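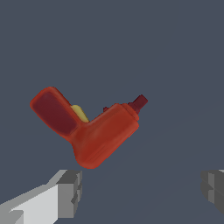 Fig. 1. Vista de la cámara de muñeca en el simulador: la pieza roja entre los dos dedos, sin contacto todavía con el izquierdo.

3 de febrero de 2021. Cuaderno del taller, banco del fondo.

Sigo con la pinza de dos dedos. El brazo real está desmontado a la espera de los rodamientos de Mladenović, así que hoy todo ha sido en simulación. La escena es la mínima: fondo liso gris azulado, la pinza y un solo objeto. He quitado la mesa y la gravedad para mirar únicamente la geometría del agarre.

El objeto es la malla roja con forma de taladro pequeño o pistola de agua que ya teníamos en la carpeta compartida. Me interesa porque tiene dos cuerpos en ángulo, la empuñadura y el cañón, y casi ninguna cara paralela a otra. Con los cubos y los cilindros la pinza ya no nos enseña gran cosa.

Configuración:
Simulador: Grokari, perfil de contacto por defecto.
Apertura de la pinza: 82 mm entre yemas.
Fuerza máxima: 25 N.
Dedos: malla simplificada, sin textura, la misma que usaremos para imprimir.
Planificador: Prarkari, con la lista de agarres que generé en casa.

En la pose de la figura el codo redondeado, donde se juntan empuñadura y cañón, queda justo encima de la punta del dedo izquierdo y con muy poca holgura. El dedo derecho está bastante más lejos. Si cierro simétrico desde ahí, el izquierdo llega primero y empuja la pieza antes de que el otro la toque. En simulación se ve como un giro brusco; en el brazo real supongo que acabaría en el suelo.

Primera prueba: cerrar sin corregir nada. La pieza gira sobre el codo y se escapa hacia arriba. Repetido tres veces con el mismo resultado.

Segunda prueba: centrar la pinza con la caja envolvente del objeto completo. Mejora poco. El centro de la caja cae en el hueco de la V, donde está el gatillo, y el dedo acaba tropezando con él. El gatillo amarillo es un saliente pequeño pero para el detector de colisiones cuenta igual que el resto.

Tercera prueba: centrar solo con el cañón, que es la parte más gruesa, y orientar los dedos en perpendicular a su eje. Aquí sí agarra. Aguanta la sacudida lateral y una rotación de muñeca completa. Con la empuñadura como referencia no he tenido tiempo.

La lista del planificador traía 992 agarres candidatos para esta malla. Muchos son casi iguales entre sí y varios pasan por el gatillo, de modo que hay que filtrar antes de mandar nada al brazo. Propongo descartar todo lo que entre por el ángulo interior y ver qué queda.

Sobre los dedos: la punta escalonada deja una superficie de apoyo muy pequeña contra zonas curvas. Gudrun Strand dejó anotado en mayo que los impresos en blando cedían algo y que eso ayudaba con las piezas redondeadas. La malla del simulador es rígida, no recoge ese efecto. No sé si compensa modelarlo o si es mejor medirlo directamente cuando el brazo esté montado.

Problema menor: al exportar la escena desde el portátil se pierde la escala y la pieza entra en metros en lugar de milímetros. Lo he arreglado a mano en el archivo de configuración. Quien lo abra en el ordenador Jokamura, que compruebe la escala antes de lanzar nada.

Pendiente:
Filtrar los agarres y guardar la lista nueva con otro nombre.
Probar la empuñadura como referencia.
Volver a poner la gravedad y la mesa.
Bajar la fuerza máxima hasta que resbale y apuntar el valor.
Imprimir otro par de dedos con la yema más ancha. Queda filamento gris en el cajón de abajo.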